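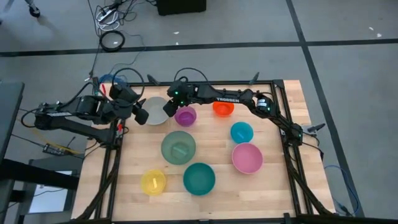 Bowls on the wooden table, pale grey one towards the top.

Shop > Kitchen > Baking > Flour & Dough > Garitz Bread Flour Bin

Search products... Go

Garitz Bread Flour Bin, tall, with scoop

Back in stock. Same bin as last year, new lid seal. Holds a full sack of strong white with room to get the scoop in. Order code 827.

Who it's for: anyone baking more than one loaf a week and sick of a paper sack slumped in the cupboard. Not really for cake people, you'd be better with the smaller one (code 633), same lid, half the height.

What you get
Bin, lid, scoop, one spare seal. No labels this time, sorry, supplier stopped doing them. Masking tape works.

The lid
Screw lid, quarter turn. Stiff for the first week or so then eases off. Don't oil it. If it squeaks, wipe the thread with a damp cloth and dry it properly before it goes back on. Old seals do NOT fit the new lid, and the other way round the same. If your lid has a raised ring on the underside it's the old type. Spare seals come in packs of 2, either type, please say which when ordering.
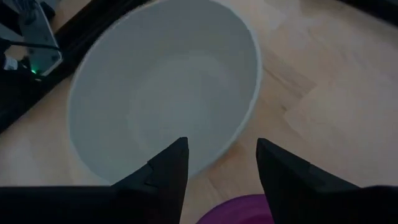
Fatorville Kitchen Supplies
Author: Shop Manager, Baking & Dry Goods

Using it
Tip the sack in slowly, flour goes everywhere otherwise. Let the old flour run down first, don't top up on top of it. Wholemeal keeps less well than white so only fill it half way unless you get through it quick. Rye the same.

Scoop hangs on the inside of the rim. Few people have asked if it can hang outside, it can't, the hook is the wrong shape. Weigh your flour anyway, the scoop isn't a measure. How hard you pack it makes a big differnce.

Weevils. We get asked every August. Put new flour in the freezer for a few days before it goes in the bin, let it come back to room temperature in its bag, then tip. Empty bin between sacks, wash, dry overnight with the lid off. A bay leaf does nothing as far as we can tell but plenty of customers swear by it.

Cleaning
Warm water, washing-up liquid, soft brush for the corners. Not the dishwasher, the base warps and then it rocks. Scoop can go in the top rack.

Goes with
- Grulolham dough scraper, the bendy one. Good for getting the last of a sticky dough out.
- Lü proving cloths, sold singly. Wash before first use, they shed.
- Garitz small bin, code 633, for salt, seeds, rye, whatever

We used to list the Grulolham banneton here too. Gone for now. Might be back, might not, no point ringing to ask as we don't know either.

Delivery
Goes out in its own box, bit bulky, won't fit through a letterbox obviously. Order before 2pm and it leaves same day. Courier will leave with a neighbour unless you tick the box. Collection from the Fatorville shop is free, use the side door, bring your order number. If it turns up cracked send us a photo of the box as well as the bin, otherwise the courier argues.

Returns
Fine if it hasn't had flour in it. Once it has we can't resell it, so please check it fits under your shelf first! The tall one is taller than people think. Measure with the lid on and leave a bit above for your hand.

Colours
Cream or slate. Slate shows flour dust, cream shows everything else. Lids are the same colour as the bin and we can't mix them, they come boxed together.

Trade orders, village halls, baking clubs: ask at the counter, there's a price for larger quantites.

218 shares
2 comments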